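Work and Automation -- Handout 4
Unit 2: Who does what when the robot arrives
Instructor: Zane Dambrauskienė
Revised August 7, 2020

Read this before the session and bring your notes on the Kunoria case. The reading packet has the longer version with the interview excerpts. You are responsible for both.

1. Jobs and tasks

Last unit we used the word "job" loosely. From here on we separate a job from the tasks inside it. A housekeeper's job at a guest residence includes making beds, cleaning bathrooms, restocking, checking for damage, picking up items left out by guests, and telling the front desk when something is wrong. A machine might take over one of these tasks and leave the rest alone. It might also take over half of a task, and that turns out to be the common case in the workplaces we cover.

When you read a claim that a robot "does housekeeping," write down which task is meant. Then write down what has to be true before the robot can start, and what a person does after it stops. Those two lists are often longer than the task itself.

2. The Kunoria case

Kunoria runs furnished long-stay residences. It has 572 units, and the guests live in them for months at a time, so the rooms fill up with personal things. The company began a tidying project with an equipment supplier called Dimitrov. The aim was narrow: pick up loose household objects from beds, desks and floors and put them where they belong, so that a housekeeper can go straight to linens and cleaning.

The project needed records of people doing this work by hand. Housekeepers were asked to spend part of the shift working with hand-held grippers in place of their own fingers. The grippers have two finger pads that close toward each other, and a camera records each pickup. The recordings are used to train the robot arm that Dimitrov supplies.

So the first thing automation changed at Kunoria was the work of the people already there. No robot was in the rooms yet. Housekeepers had a new task, a slower one, and it was scheduled on top of the room list until the supervisors adjusted the quotas.

3. What makes the task hard

Factory pick-and-place usually means the same part in the same position. A bedroom gives you neither. Take drink containers, which were one of the first object groups in the project. They are roughly the same kind of thing, and a person treats them as one group without thinking. For a gripper they differ in width, surface and the direction they point. Bedding adds to the trouble. It has folds and patterns, and it gives when something presses down on it. 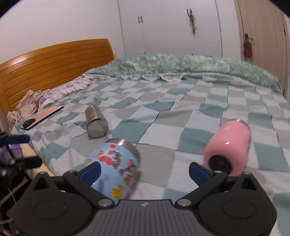
Incombe, in a comment posted under the online version of this handout last term, objected that we make the objects sound like the whole problem. The hard part in a lived-in room, the comment said, is knowing what you are allowed to touch. A bottle on a bed might be trash or it might be something the guest wants right there tonight, and the housekeeper knows which because she has been in that room every week since the guest moved in. The gripper doesn't carry that knowledge, and the recordings don't either.

It is a fair objection and it belongs in this section. The recordings capture motion: reach, close, lift, place. The decision came earlier, in the head of the person holding the tool. In labor studies this kind of knowledge is called tacit. Workers have it and use it all day, and it rarely shows up in a job description or a pay grade.

4. Three changes for the staff

a. Pace. Bare hands are faster than a gripper. A housekeeper who records for part of a shift finishes fewer rooms. If the quota stays the same, the worker pays for the recording time with breaks or with unpaid minutes at the end. Kunoria set a recording block of 90 minutes per shift and took rooms off the list to match. Staff in the interviews said the block was fine and the room adjustment came late.

b. Skill. Using the tool well takes practice. The approach angle matters, and so does how wide the fingers are opened before contact. Some housekeepers became good at it and were asked to show others. Whether that is a new skill with new pay, or just another duty, was left open. The packet has the pay scale. Look for where this work appears in it.

c. Privacy and monitoring. A camera that records objects also records how quickly a worker moves and how often she misses. It records the guest's room too. Kunoria used a separate set of staged rooms for recording after guests raised the question. The monitoring question was settled in writing later: recordings could not be used in performance reviews. Compare the dates in the packet and note how long the staff worked without that rule.

5. The comparison site

Nulura is a smaller operator that bought a finished tidying system and did no recording of its own. Its housekeepers met the machine on the day it was installed. They had no hand in how it worked, and they had no extra recording work either. Staff there described their main new task as clearing the way: moving bags and cords, straightening blankets, setting objects apart so the arm could reach them.

Keep both sites in mind. At one, people taught the machine and were slowed down by teaching it. At the other, people adapt the room for it every day -- and that preparation time is not counted anywhere in the operator's figures.

6. Terms to know

Task bundle: the set of tasks that make up one job.
Tacit knowledge: know-how that is used but not written down.
Demonstration: a recorded example of a person doing a task, used for training a machine.
Residual work: what is left for people after a task is partly automated.
Work intensification: more effort expected in the same paid time.

7. For the session

Pick one job you have held and break it into tasks. Mark which ones could be recorded as demonstrations, and underline any that depend on knowing a particular person or place. We will compare lists in groups.

Written response, two pages, on this question: should workers who record demonstrations be paid once for the time, or should they have some claim on the system that comes out of it? Use evidence from Kunoria and at least one point from the Nulura section. Responses are due at the first meeting in September. Late papers go in the box outside the department office.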